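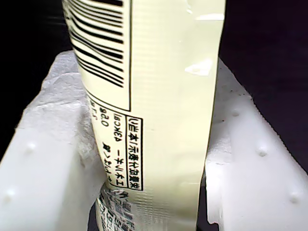
Why do people buy the same soup for 13 years? They stopped reading the shelf in year two.

Slide 2. Say hello, thank Satish Sisodia for the slot after lunch – pause for the groans.

Drorel sells over 2,000 items. The average shopper at the Sumberg store knows where nine of them live. Move the mustard and you get letters. I have read the letters.

Slide 3, the Borbély aisle test. Botond Hegyi swapped rice and pasta in January. Sales of both fell, and so did Botond's popularity. Ask who here would have looked one shelf down. Wait for hands. Don't call on the Drudunberg people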